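Tuesday, December 30, 2025
Charmaine Rampersad

4.2 Setup of the simulated bimanual cell

The Skovenen cell consists of one two-armed robot and one furnished room, both rendered in simulation. It was configured at Hustovard in August and has been maintained there as a fixed reference setup. All settings are held in a single cell file, which is loaded before each block of episodes and locked until the block ends. Changes are made to a copy, checked by one operator, and merged only when the copy passes the start-up check described in Section 4.3.

Each arm ends in a parallel-jaw gripper. The arms are mounted on a common torso and are calibrated separately, left arm first. Calibration begins with both grippers open and clear of any surface. Each joint is then driven to its zero mark, and the offset is written to the cell file. An offset larger than 10 mrad is treated as a fault in the robot model - not as drift - and the model is reloaded from the archive before work goes on.

The robot view is set last. Figure 3 shows both grippers raised near the kitchen island, with the torso plate between the arms and objects on the marble top. The view is tilted with respect to the room, so the floor cannot be used as a level reference. We check the view against the torso plate instead.
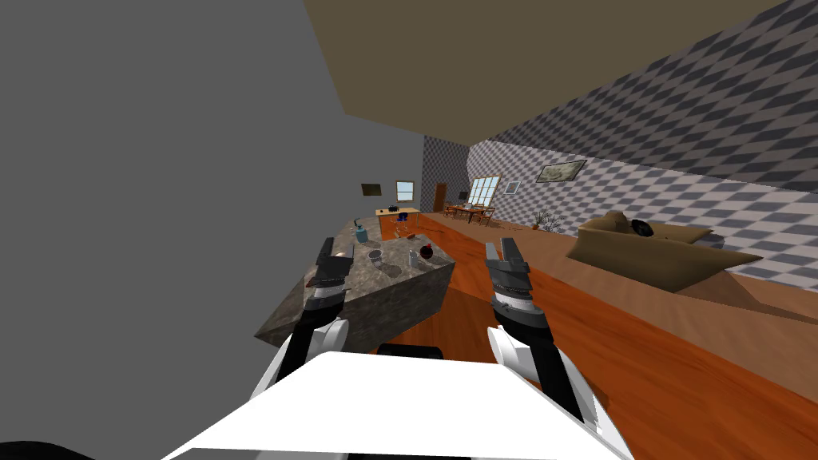
Figure 3. Rendered robot view of the Skovenen cell. The island, with a spray bottle, a pot and a can among the objects on it, lies to the left; the right gripper is over the wooden floor.

4.3 Start-up check and upkeep

The start-up check takes 40 seconds of simulated time. Both arms are commanded to hold still while the contact solver settles, and joint positions are logged throughout. The check fails if any joint leaves its tolerance band or if an object on the island moves without being touched. In the second case the collision mesh of the object is rebuilt and the check is run again.

Over the reporting period the check was run 735 times and failed 17 times. Most failures followed an update to the Qudah physics library, which had reset the finger friction to its default value. The value is now written explicitly in the cell file and compared at load time. The remaining failures came from a damaged mesh in the Merholm object set - the mesh was replaced, and the old version was kept only for replaying earlier logs.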